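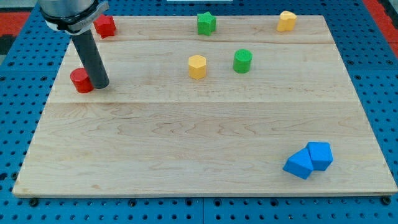 Figure 2.1 Small colored blocks standing on a jointed maple board. The seams between the strips run across the width of the board.

Chapter 2
Flat Panels and Small Solids

2.1 Scope of the chapter

Chapter 1 dealt with single pieces of wood: how a board is cut from the log, how it dries, and how it moves afterward. In this chapter two kinds of work are built on that material. The first is the edge-jointed panel, made by gluing narrow strips side by side until the required width is reached. The second is the small painted solid, a block with a simple outline and a constant cross section. The two are treated together because they use the same few shop operations at different scales, and because one is often made to carry the other, as in sorting boards, game boards, and display trays.

By the end of the chapter the reader should be able to select strips for a panel, mark and joint their edges, plan a glue-up, lay out a block from a template, and finish both to a given sheen. Tolerances are stated where they apply. A reader who has not finished the exercises on moisture content in Chapter 1 should do so before starting Section 2.4.

2.2 Terms used

Strip. One of the pieces glued edge to edge to form a panel. Strips need not be of equal width. The board in Figure 2.1 has a lower plank much broader than the strips above it.

Seam. The visible line where two strips meet. A good seam is faint and straight, and cannot be felt with a fingernail drawn across it.

Face. Either of the two broad surfaces of the panel. The show face is chosen before glue-up and marked in pencil.

Prism. A solid with two identical parallel ends and flat sides. A hexagonal prism has six sides; the red one in Figure 2.1 shows how flat faces differ in shade under the same light.

Cylinder. A solid with two equal circular ends and one curved side. Blocks of this form are sawn from dowel or turned on the lathe.

Profile block. A block sawn to an outline, such as a star or a heart, with its sides square to the ends. In the shop these are often called cutouts.

2.3 Why maple

Hard maple is dense, closely grained, and pale enough that a painted block stands out clearly against it. It takes a smooth surface from a sharp plane and does not need a pore filler. Its drawback is figure. Where the grain is wavy, the fibers rise and fall along the length of the board, and a plane set for straight grain will lift them out in small chips. This is called tear-out. The usual remedies are a higher cutting angle, a finer cut, or a scraper.

Wavy grain also complicates matching. Two strips from the same board may reflect light differently if one is turned end for end. Lay all strips out dry, view them from both ends of the bench, and number them only when the arrangement is settled. Hwang and Cruickshank give a fuller account of figure in the reading listed at the end of this section.

2.4 Wood movement across a panel

A glued panel behaves much like a single board of the same width. It changes very little along the grain and noticeably across it. For flat-sawn hard maple in ordinary indoor conditions, the problems in this book allow 2 percent of the width for seasonal change. On a panel 1000 mm wide, this gives an allowance of 20 mm, which is enough to split a panel that has been screwed rigidly to a frame. On a small board the same percentage gives a small figure, but it should still be worked out and written on the drawing.

Movement also affects flatness. If one face is finished and the other left bare, the two faces take up moisture at different rates and the panel cups. Apply the same number of coats to both faces.

2.5 Paint on small blocks

Gloss paint shows every defect beneath it. Saw marks on a curved side catch the light as fine lines, and end grain that has not been sealed dries to a dull patch. Seal the ends first, let them dry, sand lightly, then coat the whole block. Inside corners, such as those between the points of a star, hold excess paint and should be brushed out before it sets — a narrow, nearly dry brush is suitable.

Where blocks are meant for sorting, shape and color are fixed at the design stage. A set may assign one color to each shape, or use one color for several shapes, as with the red cylinder and the red hexagonal prism in Figure 2.1. The choice belongs on the cutting list, since it determines how many blocks are painted in each batch.

2.6 Preliminary exercises

1. A maple panel is 1000 mm wide. Using the allowance in Section 2.4, state the clearance needed if all movement is taken up on one side, and then if it is divided equally between both sides.

2. Draw a regular hexagon with sides of 20 mm. Find the distance between opposite flats and the diameter of the smallest dowel from which the prism could be cut.

3. A block is sawn from dowel 30 mm in diameter. Describe how you would check that its ends are parallel, using only a square and a flat surface.

Reading for Sections 2.3 and 2.4: Ye-rin Hwang and Ishbel Cruickshank, Figure and Grain in Pale Hardwoods, Cullia, chapters on maple and on panel layout.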